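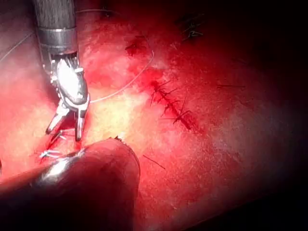
3/30/25

My neighbor Pascual was bitten by a wild boar last October, and since then I read all the animal news I can find. He was walking on the path behind Osico, early, with his dog Tula. The boar came out of the corn and took him by the leg. He needed 15 stitches and could not drive for three weeks.

This morning he walked the same path with me, slowly. The dog did not want to pass the corn field, so we went back by the road and drank coffee at his house. He says the boar was more afraid than he was. I do not believe him.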